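Clorkus - Stellenausschreibung

Fachkraft für Betriebsregeln und Arbeitsplatzstandards an zweiarmigen Roboterstationen (m/w/d)

Standort Stosow, Vollzeit, unbefristet
Kennziffer: Ung-14

Clorkus betreibt am Standort Stosow Tischstationen mit je zwei Roboterarmen, an denen Greif- und Ablageaufgaben ausgeführt und aufgezeichnet werden. Für die Pflege des internen Regelwerks Ung und dessen Durchsetzung im laufenden Betrieb ist eine Stelle zu besetzen.

Arbeitsplätze im Geltungsbereich des Regelwerks, Aufgabe mit Tellern und Donuts:

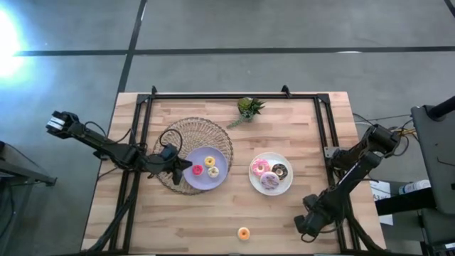
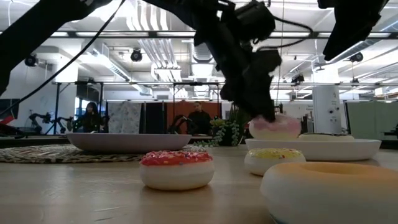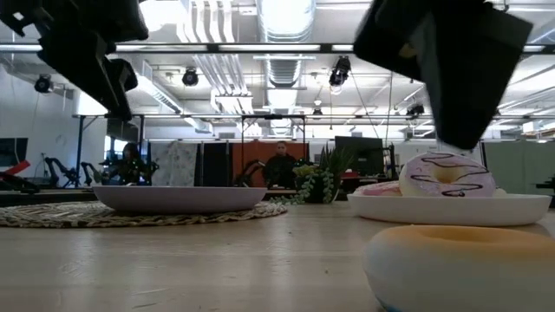

Das Regelwerk Ung legt fest, wie eine Station eingerichtet, freigegeben, betrieben und verlassen wird. Es umfasst derzeit 14 Abschnitte, von der mechanischen Befestigung der Arme bis zur Benennung der Aufzeichnungen. Mehrere Abschnitte sind in den vergangenen Jahren unabhängig voneinander entstanden und verwenden abweichende Begriffe. Die Zusammenführung zu einer einheitlichen Fassung ist die erste größere Aufgabe auf dieser Stelle und soll bis Februar abgeschlossen sein.

Aufgaben

Fortschreibung des Regelwerks Ung einschließlich Versionierung, Änderungsnachweis und Verteilung an die Stationen.

Erstellung und Aktualisierung der Gefährdungsbeurteilung je Stationstyp in Abstimmung mit der Fachkraft für Arbeitssicherheit. Zu berücksichtigen sind insbesondere Quetschstellen zwischen den beiden Armen, Quetschstellen zwischen Greifer und Tischfläche sowie das Verhalten der Arme bei Spannungsausfall.

Festlegung der Kabelführung an Armen, Rahmen und Tischkanten. Leitungen dürfen im gesamten Bewegungsbereich weder auf Zug belastet noch vom Greifer erfasst werden. Die Prüfung erfolgt mit langsam gefahrenen Endlagen beider Arme.

Festlegung der Bodenmarkierungen und Abstände zu benachbarten Arbeitsplätzen. Die Stationen stehen in Großraumflächen, in denen auch gewöhnliche Büroarbeit stattfindet. Verkehrswege, Blickbeziehungen und Geräuschentwicklung sind deshalb Teil der Freigabe.

Definition von Ausgangszuständen für Aufgaben. Für jede Aufgabe ist schriftlich festzuhalten, welche Gegenstände zugelassen sind, in welchem Bereich der Tischfläche sie liegen dürfen und welche Abweichungen gewollt sind. Bei Aufgaben mit mehreren ähnlichen Objekten ist zusätzlich zu regeln, wann ein Durchgang als gültig, ungültig oder abgebrochen geführt wird.

Durchführung von Stationsbegehungen alle zwei Wochen mit Protokoll. Abweichungen werden in drei Klassen eingeteilt - Hinweis, Mangel, Sperrung. Eine Sperrung kann von der Stelleninhaberin oder dem Stelleninhaber ohne Rücksprache ausgesprochen werden. Die Aufhebung erfordert die Unterschrift von zwei Personen.

Unterweisung neuer Bedienkräfte vor der ersten Nutzung einer Station und danach in jährlichem Abstand.

Mitwirkung am Prüfwerkzeug Custel, mit dem Aufzeichnungen vor der Übernahme in den Bestand auf Vollständigkeit und Regelkonformität geprüft werden. Programmieraufgaben fallen dabei nur in geringem Umfang an. Erwartet wird die Formulierung prüfbarer Kriterien.

Anforderungen

Abgeschlossene technische Ausbildung mit Weiterbildung zum Techniker oder Meister, alternativ ein Studium in Mechatronik, Automatisierungstechnik, Sicherheitstechnik oder einem verwandten Fach.

Berufserfahrung mit Industrierobotern oder kollaborierenden Robotern, davon ein Teil in Inbetriebnahme, Instandhaltung oder Prüfung.

Sichere Kenntnis der Maschinenrichtlinie 2006/42/EG, der Normen DIN EN ISO 12100 und DIN EN ISO 10218 sowie der Technischen Spezifikation ISO/TS 15066. Kenntnisse der Betriebssicherheitsverordnung werden vorausgesetzt.

Fähigkeit, Regeln kurz und eindeutig zu formulieren. Mit der Bewerbung ist eine Arbeitsprobe einzureichen (siehe unten).

Deutsch in Wort und Schrift auf Niveau C1. Englisch für den Umgang mit Herstellerunterlagen.

Von Vorteil sind Grundkenntnisse in Python, Erfahrung mit Kamerakalibrierung und eine Ausbildung als Sicherheitsbeauftragte oder Sicherheitsbeauftragter.

Rahmenbedingungen

Die Stelle ist der Betriebsleitung unmittelbar unterstellt und gegenüber den Aufzeichnungsteams nicht weisungsgebunden. Arbeitszeit 39 Stunden, Gleitzeit, kein Schichtdienst. Mobiles Arbeiten ist an bis zu zwei Tagen je Woche möglich, Begehungen und Unterweisungen finden vor Ort statt. Für Fachliteratur und Normenbezug stehen jährlich 400 Euro zur freien Verfügung, Lehrgänge werden gesondert abgerechnet. Die Einarbeitung umfasst eigene Bedienzeit an einer Station, damit die Regeln aus Sicht der Bedienkräfte bekannt sind.

Bewerbung

Einzureichen sind ein tabellarischer Lebenslauf, relevante Zeugnisse und die Arbeitsprobe. Ein Anschreiben ist nicht erforderlich.

Arbeitsprobe: Formulieren Sie auf höchstens zwei Seiten eine Betriebsregel für das Umlegen von Gegenständen auf der Tischfläche durch eine Bedienkraft, während beide Arme unter Spannung stehen. Anzugeben sind Geltungsbereich, Voraussetzungen, Ablauf, Abbruchkriterien und die Form des Nachweises. Annahmen über Steuerung und Schutzeinrichtungen sind als solche zu kennzeichnen. Auszüge aus Unterlagen früherer Arbeitgeber werden nicht berücksichtigt.

Die Unterlagen sind als eine PDF-Datei unter Angabe der Kennziffer über das Bewerbungsformular einzureichen. Bewerbungsschluss ist der 29. August 2021. Das Auswahlverfahren besteht aus einem Fachgespräch und einer begleiteten Stationsbegehung in Stosow. Reisekosten werden nach vorheriger Absprache erstattet.

Schwerbehinderte Bewerberinnen und Bewerber werden bei gleicher Eignung bevorzugt berücksichtigt. Die Unterlagen werden nach Abschluss des Verfahrens gelöscht.

Fachliche Rückfragen beantwortet Rahel Fuchs, Betriebsleitung Stosow.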